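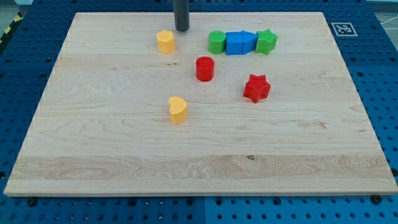 Chiyo Furukawa writes that I got the railcar wrong in my last post, and that the one I rode up the valley can't have been the older of the two because the older one has the sliding windows and mine, by my own account, had the kind you drop down with a brass catch. She is very kind about it. She also says that if I wanted to ride the older one I should have taken the early departure and not the one after lunch, and that anyone at the station would have told me so if I'd asked.

Well, I did not ask! I was so pleased to have found the station at all that I bought my ticket, walked straight onto the platform and climbed aboard whatever was standing there with its engine running. So thank you, Chiyo, and I've gone back and fixed the post. The one I rode was number 3553. I have it written in my notebook, in my own handwriting, and I still managed to tell all of you it was the other one.

It gave me a good excuse to go back, though. I had been looking for one since spring, and a correction from a reader seemed as respectable a reason as any to spend another weekend sitting on a slow train with my forehead against the glass.

I went up the evening before this time and stayed at the Vukutel, the small hotel across from the station (the sign says Hotel Vukutel, but the woman at the desk just calls it "the house"). If you go, ask for a room on the track side. I know most people ask for the opposite. The railcars are put away for the night on the siding right below, and in the morning you get to lie in bed and hear them started up, which was worth the price of the room to me. There's a long whirring, then a cough, then a silence in which you worry a little, and then it catches and the window starts humming along in its frame. The second one started much quicker. I suppose that's the one I wrote about before.

Breakfast was at Bạch, around the corner, where I'd had the soup last time. I had the soup again. They open at six, and by the time I got there the driver of my train was already finishing up at the counter, which I only knew because twenty minutes later I saw the same green scarf in the cab window.

Now, the older railcar. I'd like to say I could have told them apart blindfolded, but it took me until the second stop to hear any difference at all, and then I couldn't stop hearing it. The one I rode in the spring has a kind of rattle over your head, from the luggage racks I think, and the engine note goes up in clear steps. The older car is lower and rounder. It groans away from the platform and then sort of leans into the climb, and where the line crosses the river the whole floor takes up the sound of the bridge and hands it to you through your shoes. The sliding windows really do slide, with some persuading. I had mine open as far as the tunnel, and then I closed it in a hurry, because I remembered the smell from last time.

The seats are more upright than in 3553 and the cloth is a deep plum color, worn nearly pink on the aisle side. There's no table, only a narrow ledge under the window, and I spent most of the trip holding on to my Bostix flask every time we went around a curve. My aunt gave me that flask when I started taking these trips, and it has been dropped on a good many station platforms, so I don't know why I was suddenly so careful with it. Perhaps the train put me on my best behavior.

We were nine passengers leaving town. I know the number because the conductor said it out loud to the driver before we left, the way you might mention the weather. Most of them got off at the school stop, and from there it was me, a man with a bag of onions, and a couple who slept the whole way to the top with their hats on.

At the summit station there is a wait of seven minutes while the downhill train comes in, and I had been looking forward to it since I read the timetable. Last time I spent it hunting for a restroom. This time I got out and stood at the end of the platform and listened to the rails. You hear the other train long before you see it – a thin sort of singing first, then nothing when it goes behind the hill, then a horn, and then there it is around the bend, looking smaller than it sounded. The two cars stood side by side with their engines idling, slightly out of time with each other, so that the sound kept swelling and fading. I tried to record it on my phone and got mostly wind.

The other person on the platform with his phone out was Tsutomu Shimada, and some of you will know that name from the comments here. We had never met! He recognized me by my bag, which I must have complained about in more posts than I realized. He was going down and I was going on, so we had only a few minutes, and I'm afraid we used most of them talking about which side to sit on. He says the left going up, for the river. I've always sat on the right for the terraces and the little shrine, and I sat on the left for the last stretch just to be fair to him. He has a point about the river. I still missed the shrine.

He also told me to put Vutodix on my phone, which shows you which railcar is working which train, so that I would never again have to find out from my readers. I did install it that night. It's a bit fussy, and the print is awfully small for anyone my age, but it did tell me that both cars would be out the next day and that 3553 had the late morning run. I'd planned on going home first thing. I changed my ticket, and went back to Bạch in the meantime for a second breakfast, and yes, it was the soup.

A few of you asked about the fare and whether you can bring a bicycle. The day ticket covers both directions and you buy it at the window, cash only. Bicycles are fine if they fold. I asked the conductor about the other kind and he looked down the aisle, and looked at me, and said he would prefer it if I didn't.

Chiyo, the catch on the drop-down windows is brass after all. I checked on the way down. The one nearest the back door sticks.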